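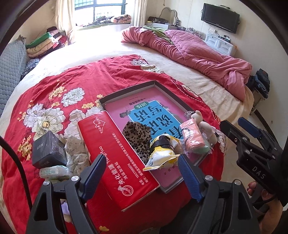

December 2021, Skotgate pricing notebook. I finally sat down with the barrier option code again, which I've been promising to do since September, and I'm glad I did because it's behaving much better than I remembered. The old trouble was the knock-out level: we were checking it only at the end of each step, so paths that dipped under and came back were being counted as alive. When I was working out how to explain that to the newer folks at Clenby I ended up thinking in terms of a small plush bear leaning at the side of an open box. All we ever ask is whether the bear is at the side at closing time, and we never ask if it went over during the afternoon and got put back. Silly, but I think it will stick!

Anyway, the runs. I started with 100 paths just to make sure nothing fell over, then went up to 2,000 with 12 monitoring dates, one per month. Of those, 1,681 survived to expiry, a bit more than I'd have guessed, so I went back and had a look at the vol input. Sure enough, it was the flat one from the Trinar sheet and I'd meant to use the skewed surface (my fault, the two tabs have nearly the same name and I've coloured one of them green now).

Haven't rerun with the skew yet. Yazzie library still throws a warning on the continuity correction when the barrier sits close to spot, and I'd like to understand that before trusting the deltas, which jump around an awful lot in the last couple of weeks before expiry.

To do: rerun with same seed, skewed surface. Try the bridge correction between dates. Ask Clenby which day count they want, as their term sheet says one thing and the cover email another.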